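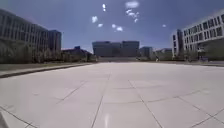

Areia ou argamassa nas juntas de lajetas grandes de betão, no exterior?

Areia polimérica se as lajetas estiverem assentes em areia ou gravilha, argamassa só se houver laje de betão armado por baixo. (resumo tirado da resposta mais votada)

Casa e Jardim > Pavimentos exteriores
1.786 visualizações

Po-yen Tam
Boa tarde a todos. Desculpem se já foi perguntado, procurei e só encontrei coisas sobre calçada portuguesa, que não é o meu caso.

Comprei casa em janeiro e o pátio das traseiras está assente em lajetas de betão lisas, 600 mm de lado. Contei-as para o orçamento, são 67. O antigo dono disse-me que estão sobre uma camada de areia e tout-venant, sem betão, e levantei uma ao pé do ralo e parece ser verdade. As juntas têm 4 mm, umas um bocadinho mais porque aquilo já mexeu. Lá dentro há de tudo: areia velha, terra, musgo, umas ervas com uma raiz que não acaba.

Pedi dois orçamentos. O primeiro senhor quer lavar à pressão e meter argamassa em tudo "e fica para a vida". O segundo disse que argamassa nem pensar e que põe areia polimérica, mas não me soube explicar bem porquê, ou explicou e eu não percebi, estava com o miúdo ao colo. A diferença de preço é pequena, por isso não é isso que decide.

O que me interessa: não andar de joelhos a arrancar ervas todos os meses, e a água ir para o ralo e não para a porta da cozinha. Uma das lajetas ao pé da porta abana quando se pisa.

Obrigado desde já, escrevo à pressa porque tenho de responder ao homem.

Kirlow
Melhor resposta

Argamassa sobre base de areia não. Já vi isto correr mal vezes de mais. A base mexe, a argamassa não, e ao segundo inverno tens tudo rachado e a sair às lascas. Depois para tirar os restos é com ponteiro e estragas as arestas das lajetas. O segundo senhor tem razão mesmo que não saiba explicar.

O que eu fazia, por esta ordem:

Primeiro a lajeta que abana. Levantas com duas espátulas largas ou com ventosa se arranjares, tiras a areia solta, metes areia nova ligeiramente alta, assentas e bates com maço de borracha. Nível em cima. Confirma a pendente para o ralo, com uma régua comprida, não a olho. Se houver mais alguma a abanar tratas já, depois das juntas cheias é uma chatice.

Depois limpar as juntas. Isto é o trabalho todo, o resto é rápido. Raspador de juntas com cabo comprido, há quem use a máquina de pressão mas cuidado, com jato em leque e de longe, senão escavas a base e ficas com mais lajetas a abanar do que tinhas. As raízes têm de sair inteiras, ou quase. Precisas de fundo, 3 cm no mínimo, diz lá no saco.

Deixar secar. Secar mesmo. Dois dias de sol, e se as juntas estiverem escuras por dentro esperas mais um. É aqui que toda a gente se precipita.

Areia polimérica varrida para dentro, em várias passagens, em diagonal às juntas. Bater as lajetas com o maço (ou placa vibratória com borracha, mas para um pátio não alugava), voltar a varrer. Fica uns milímetros abaixo da aresta. E agora o importante, varrer MUITO bem o que sobrou em cima, e soprador no fim, no mínimo. O pó que fica em cima faz um véu esbranquiçado quando apanha água e não sai com nada simpático.

Molhar com chuveirinho fino. Nunca jato. Três regas curtas com intervalos, segue o saco da marca que comprares porque varia. Depois não pisar nem molhar um dia inteiro, portanto ver a previsão antes.

Erva vai sempre aparecer alguma, vem semente com o vento e pega na sujidade de cima. Mas puxa-se com dois dedos.

Juntas de 4 mm está no limite para algumas areias, há umas que são para 5 para cima. Lê a ficha técnica antes de pagar. Eu usei a Jorkeo fina no meu e estou satisfeito, foi o que havia no armazém, não estou a dizer que é a melhor.

Po-yen Tam
Excelente, obrigado! Vou dizer ao segundo que sim. Só uma coisa, o meu pátio apanha sombra da parte da manhã, do lado do muro, e aí há mais musgo. Trato o musgo antes ou depois?

Kirlow
Antes. Escova dura e água chega, se não chegar um produto próprio e enxaguar bem. Vinagre e lixívia não, o vinagre come o betão e a lixívia mancha-te as plantas todas do canteiro. E não misturar as duas coisas, pelo amor de deus, isso liberta cloro.

Lumbantobing
Eu meti argamassa e está óptimo há anos. Depende muito de quem faz o serviço.

Kirlow
Sobre areia?

Lumbantobing
Não, o meu tem betão por baixo. Tem razão, não li essa parte. De qualquer maneira digo já que quem me fez as juntas deixou juntas de dilatação com mástique junto à parede da casa, isso convém seja qual for o sistema.

Outra coisa já agora, que não perguntou. Antes de encher, veja se o ralo está desentupido. O meu cunhado em Ornemham fez o pátio todo bonito e na primeira chuvada a sério a água subiu pela grelha, tinha meio saco de areia lá dentro do sifão. Tape a grelha com um pano enquanto varre. Eu hoje tapava com um pano e fita à volta.

E guarde duas ou três lajetas se houver sobras na garagem, daqui a uns anos já não há da mesma cor. As minhas foram descontinuadas, tive de tirar uma de debaixo do vaso grande para remendar à entrada.

Po-yen Tam
Não há sobras nenhumas, vi na garagem e só há azulejo da casa de banho. Debaixo do vaso é boa ideia. Quanto ao ralo vou ver hoje.

Editado 2021-09-19: ficou feito. Eu ajudei a limpar as juntas e fiquei sem costas. O senhor veio com a areia e demorou uma manhã, a limpeza é que levou três dias. A lajeta da porta da cozinha já não abana, tinha um buraco por baixo onde cabia a mão, diz ele que era água a escorrer do algeroz. O algeroz fica para outra altura. Tirei do sifão uma quantidade de lama que nem conto. Deixo a dúvida que me ficou, a ver se alguem sabe.

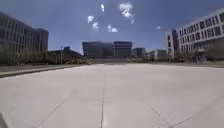 Quanto tempo tenho de esperar para lavar o pátio à pressão depois de meter a areia polimérica?

Um mês, pelo menos, e mesmo depois disso sempre com o bico em leque, a uns dois palmos do chão e sem apontar direto às juntas. Até lá é vassoura e mangueira normal. Se for só pó, vassoura chega.

Kirlow
Foi a resposta que te dei por mensagem, fica aqui para os outros. Acrescento: se alguma junta baixar no primeiro inverno, é normal, enche-se só essa. Raspas um pouco, deixas secar, mesma areia, mesma rega. Guarda o resto do saco bem fechado em sítio seco, que se apanhar humidade vira pedra. O meu virou.

E selante não metas já. Há quem venda o selante logo com a areia. Deixa passar o inverno, vês como as lajetas se portam, e se quiseres na primavera pensas nisso. Eu nunca meti e vivo bem. Se puseres, experimenta numa lajeta escondida primeiro, alguns escurecem a cor e ficam escorregadios com a chuva.

Lumbantobing
Concordo com o do selante. O meu ficou com brilho de pista de patinagem junto ao estendal, a minha mulher ainda hoje me fala nisso.

Po-yen Tam
Ok, sem selante. Obrigado aos dois, marco como resolvido. Se em janeiro estiver tudo cheio de ervas volto cá reclamar.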